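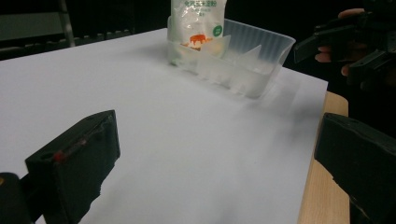

A translucent plastic tray with ridges inside.

Lorurix opens collection of used plastic trays to all shops in Serance

Shared 202 times
3 comments

SERANCE, March 1, 2019 – Lorurix, a supplier of packaging for food shops and small workshops, is opening its collection of used plastic trays to every shop in the town of Serance. The service is called Balledance. Until now it was offered only to customers who bought their trays from Lorurix. From today any shop, bakery, market trader or workshop with an address in the town may join, also if its trays come from another supplier.

Balledance is a simple service. The shop receives a stackable crate and puts into it the empty trays which customers bring back or which are left over from its own deliveries. When the crate is full, the shop telephones or sends a short message, and a driver brings an empty crate and takes the full one away. The trays are sorted by hand in the Lorurix depot behind the old goods station. Trays that are still in good condition and were not used for food go back to workshops and offices as storage. All other trays are sold to Bhuiyan, a family company which grinds clear plastic and sells it again as raw material.

The idea came from the shops themselves. Many of them told our sales office that they had a cupboard or a corner of the yard full of trays, and that they did not like to throw them into the general waste. The town collects bottles and film from households, but rigid trays from businesses are not part of this collection. Some shopkeepers drove with their trays to the recycling yard on their free afternoon, and others had given up.

"We sell these trays, so it was not pleasant for us to hear that our customers do not know what to do with them afterwards," says the managing director of Lorurix. "We first wanted to make a big plan with many partners. Then our drivers asked why we do not simply take the trays with us, because the van is half empty on the way home. This was a better plan than ours."

What can be put in the crate

The crate is meant for rigid trays and boxes of clear or translucent plastic. They may be shallow or deep, with or without a lid, and with or without divisions inside. Trays with inner ridges or fins are welcome. In the first period of the service we asked the shops to keep these apart, as they do not stack well with flat trays, but the sorting table in the depot has been made longer and this is no longer necessary.

Please empty the trays before they go in the crate. A quick rinse with cold water is enough, and the trays do not have to be perfectly clean. Paper labels may stay on. Lids should be taken off and put between the trays.

We cannot accept black trays, foam trays, film, carrier bags, or trays made of plastic and cardboard together. The grinding machines at Bhuiyan are set for clear material only, and one black tray in a crate can give a grey colour to a whole batch. If our driver sees such pieces, he will leave them at the shop with a small card that explains why. There is no fine.

Costs for the shops

The collection is free of charge for shops that fill at least one crate in a month. Shops with smaller quantities are asked to share a crate with a neighbour. In the market hall this is already done by the cheese stall, the fish stall and the two fruit traders, who keep one crate beside the service lift. The crates remain the property of Lorurix, and we ask for a small deposit that is paid back in full when a shop leaves the service.

One crate can hold up to 300 trays when they are stacked by size. If they are thrown in without order, it holds far fewer. We have therefore printed a drawing on the inside of the lid which shows how to stack them. We know from the bakeries that this drawing is also useful for temporary staff on Saturdays and before holidays.

Lorurix does not expect to earn money with Balledance. The payment from Bhuiyan covers the fuel and a part of the wages in the depot, and the company pays the remaining part. The price of new trays will not be raised because of the service. This question was asked by several customers at our open evening, so we would like to answer it clearly in this text.

Storage trays for schools and clubs

Trays that are suitable for a second use as storage are washed, dried and packed in bundles by size. Until now most of them went to repair workshops, where they hold screws, buttons, watch parts and similar small things. From today schools and clubs in Serance may also order them without payment. The primary school by the river has used them since the autumn for beads and seeds, and the model railway club has asked for the longest size we can find.

A first stock of 1,000 washed trays is ready in the depot. The sizes are mixed, and we cannot promise that a certain size is available on a certain day. Orders should be made in writing, with the name of the school or club and the approximate size that is needed. They can be picked up at the side door during the normal opening hours. Delivery is possible only when one of our vans has a stop in the same street.

Please note that these trays are not intended to be in contact with food again, and every bundle carries a label that says so.

Cooperation with Bhuiyan

Bhuiyan has worked with clear plastic for a long time and was the only company in the region that agreed to take small loads. "Most factories want a full lorry or nothing," explains the production manager of Bhuiyan. "For us a small load is fine if it is sorted well. The material from Serance is sorted well. We wish it would come a little more regularly, but this will now surely improve."

The ground material is used mainly for plant pots, seed trays and transparent covers for garden frames. Both companies are testing whether it can also be used for the crates of the service. The first test crates became too brittle in frost and were ground again. A second recipe is being prepared at the moment, and the results are expected in October.

How to join

Shops can register at the counter of the Lorurix depot or with the driver who brings their goods. The registration form is one page long and is also available in large print. After registration the first crate is normally delivered with the next tour in that part of the town. Shops in the pedestrian zone are visited early in the morning, before the street is closed for vans. Shops outside the town borders cannot be included for the present, but they may leave their name at the counter, and we will contact them if the area becomes larger.

About Lorurix

Lorurix supplies trays, boxes, paper bags and labels to independent shops, bakeries and workshops. The company has its office and its depot in Serance and delivers with its own vans.

Press contact

Lorurix press office, at the depot in Serance. Samples of the tray bundles and the crate drawing can be sent to editors on request. Reprint is free, and we would be glad to receive a copy.

Related news

Lorurix depot: new opening hours for the counter
Paper bags with window now also in the small size
Open evening at the depot: your questions and our answers
Bhuiyan installs second washing line
Calendar of van tours in Serance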